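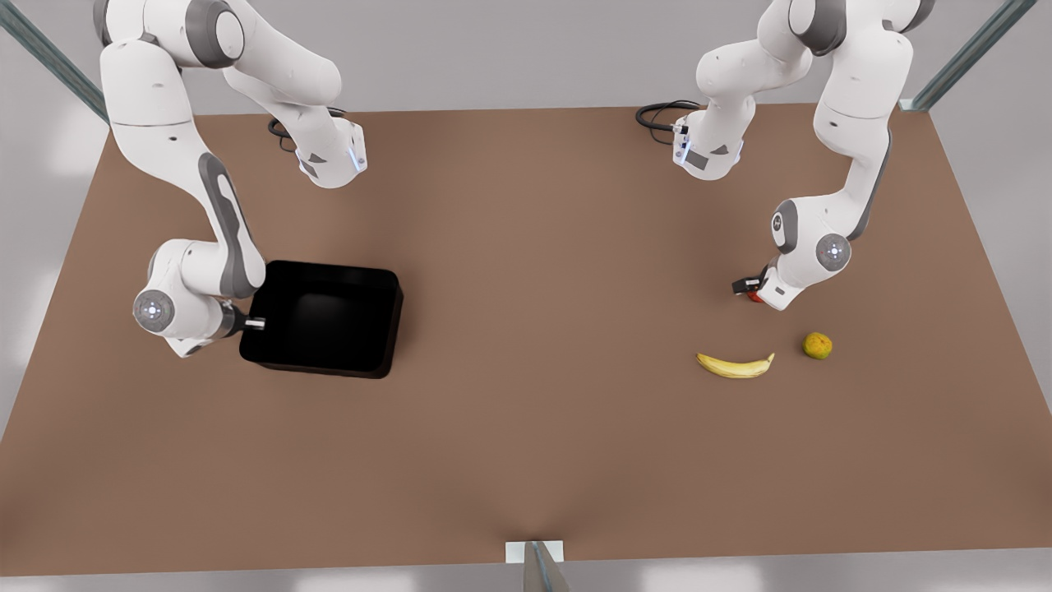

Bimanual Fruit Sorting in Simulation
Final report, Keltow group
Robotics Project Course, Flemberg Institute

1. Task

The assignment was to build a simulated two-arm cell and a controller that clears fruit from a table into a bin. The course handout fixed the table, the arms and the bin. The choice of objects, the control method and the evaluation were left to the groups. We named our project Keltow, after the folder it started in, and the name stayed.

The fruit set includes a banana, a small citrus fruit and a small red fruit. We picked these for their shapes. The banana is long and curved, so the grasp angle matters. The round ones roll if a finger touches them off center. All objects are rigid bodies. We did not model bruising, stems that bend, or surface moisture.

A trial counts as a success if every object is inside the bin and both arms are back at their home pose before the time limit. An object that leaves the table ends the trial.

2. Scene setup

The table has a flat brown top with a matte finish. An earlier version had a wood grain texture, which we dropped after the segmentation step kept finding edges in it. The bin is black and open at the top, with rounded corners. Its collision shape is made of five boxes, one for the floor and four for the walls. The rounded corners exist only in the visual mesh. This caused a problem described in section 5.

Both arms are mounted on the far side of the table, facing the viewer. Left and right in this report always mean the robot's left and right, which are swapped in the rendered view. We lost most of an afternoon in February to a sign error that came from mixing the two conventions, and after that we wrote the rule at the top of every source file.

The bin stands within easy reach of the right arm. Fruit is spawned mostly on the left arm's side. This means the left arm does most of the picking and has to either carry each object to the bin or hand it over.

3. Control

The controller has three layers. The top layer is a state machine that decides which object is next and which arm takes it. The middle layer plans a path for the wrist as a list of waypoints. The bottom layer is the joint controller that came with the course package, used without changes.

Object order is set by distance to the nearest gripper, with one exception: a round object closer than one gripper width to another object is always taken first. Without this rule the fingers would push it away while closing on its neighbor.

The grasp for the round fruit is a straight descent with the fingers open, then a close at the height of the object's center. The banana grasp first fits a line through the segmented pixels and turns the wrist so the fingers close across the middle. The fit uses the full outline, including the stem, which shifts the grasp point slightly toward the stem end. We left this in. The shift was smaller than the finger width and did not show up as a cause of failure.

The two arms share one workspace lock around the bin. Only the arm holding the lock may move its wrist over the bin opening. The other arm can go on picking but has to wait outside the zone. The lock is simple and wastes time, and we discuss that below.

4. Evaluation

We ran 269 trials with random object positions. The random seed, object poses and final state were logged for each one. Of these, 213 were successes. We reran all of the failed trials with the same seeds and rendering switched on, then sorted them by cause from the recordings.

A separate run used a baseline with only the left arm active, on the same 269 starting positions. The baseline finished 169 of them. Most of the difference came from objects spawned close to the bin on the far side, where the left arm could reach the fruit only in a pose near its joint limits.

5. Failures

The largest group of failures, 25 trials, was contact with the bin rim. The right arm approaches low over the near edge of the bin, and in these trials the fingers touched the rim and moved the bin. The planner treated the bin as a fixed obstacle with the rounded outline of the visual mesh. The physics engine used the square collision boxes. At the corners the two differ by enough to matter. Adding a safety margin to the planner outline removed most of these contacts in later spot checks, but the fix came after the evaluation was frozen and is not included in the figures above.

The second group was rolling fruit. The citrus was worse than the red fruit. Our explanation is friction: the two were given different values when they were imported, and the citrus had the lower one. We found this late and did not rerun the trials with matched values, so the explanation is untested.

The third group was time limit violations. Almost all of these involved the workspace lock. If the left arm held an object and the right arm was slow to leave the bin zone, the left arm stayed in place until the lock was free. In a few trials both arms requested the lock in the same control step and the tie was resolved the same way each time, always in favor of the right arm, even when its gripper was empty.

Segmentation errors were rare. The mottled citrus, green-yellow with orange areas, was split into two objects in a few trials - the state machine then sent an arm to pick the second half after the fruit was already gone. A minimum area check fixed this before the final runs.

6. Comparison with the Sekiguchi planner

The course package includes a second path planner, called Sekiguchi in the menu. We tried it as a replacement for our middle layer. Its paths were shorter, but planning took longer per waypoint and the total trial time came out nearly the same. It also needed closed collision meshes for every object, and our banana mesh has a small hole at the stem. We went back to our own planner.

7. Open points

The lock should cover only the volume above the bin opening. It now covers a box reaching down to the table, which blocks moves that could never collide.

Handover between the arms was planned and partly coded, but is disabled in the submitted version. The receiving gripper closed correctly in isolation. The release timing was not reliable.

The code, scene files and trial logs are in the course repository under Ditura/keltow. The evaluation script expects the logs to be unpacked in the same folder and will stop with a path error if they are not.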